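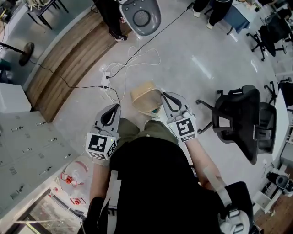

In this lecture we look at how light comes back from a floor. A floor surface can return light in two ways, and most real floors do both at once. The first way is specular: the light leaves at the same angle at which it arrived, as from a mirror. The second is diffuse, and here the light goes out in all directions. A polished light gray floor, like the one under the seated person, belongs somewhere between the two, and for such a floor we need both numbers in the calculation.

Lukevside School of Building
Home Courses Handouts Timetable Contact
Search this site Go
January. Posted by the course lecturer, Interior Lighting

Handout 4. Floors and reflected light

Reflectance is the part of the arriving light which is returned. We write it as a percent. In the Ovberg reading room the floor was measured at 63 percent before the new coating. Please do not mix this with gloss. Gloss says how the light is directed, and two floors with equal reflectance can have very different gloss.

Task for the seminar. The reading room receives 800 lux on the floor at noon. Find the light returned per square meter, in lumens, with the value above. Then repeat it for a dark carpet of 15 percent. Write the units in every line, I take off points when they are missing.

For the method of averaging over several points see Fedoruk, chapter on horizontal surfaces. The Forel table of materials is in the library, shelf number 2773. It may not leave the room, but you can copy the pages for stone and for vinyl.

Next time: ceilings, and why we paint them white.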